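Druvamlow Stage Reviews

A text collection of 769 reviews of one-act plays and short theater, put together for people who study how critics write about live performance. Aicha El-Sayed maintains it.

Contents

Each review is one plain text file in UTF-8. The file name is the show ID followed by the reviewer ID. A separate table, shows.csv, lists title, playwright, director, venue, running time in minutes and opening month. Cast lists are in cast.csv, one row per role.

The reviews come from 35 small venues. The Relura and the Mansour account for the largest share — both run short-play festivals every September, so expect several reviews of the same evening. 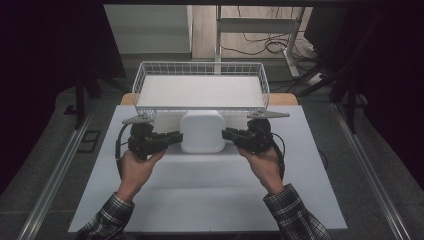

Star ratings were removed from the text and moved to the ratings column. Where a reviewer gave no rating, the column is blank. Please don't read a blank as a zero.

Known problems

Accented letters in 21 files from the Dinetar were damaged in an early export. Most were repaired by hand, but some actors' names may still be wrong. Check them against cast.csv.

Two-handers and solo shows are overrepresented. Musicals are left out entirely.

Version 2 was released October 23, 2024. It drops duplicate reviews and fixes the running times for double bills, which used to include the intermission.

Use

Free for teaching and research. Reviewers keep the rights to their own writing, so ask before reprinting a full review. Send corrections to Aicha with the show ID in the subject line.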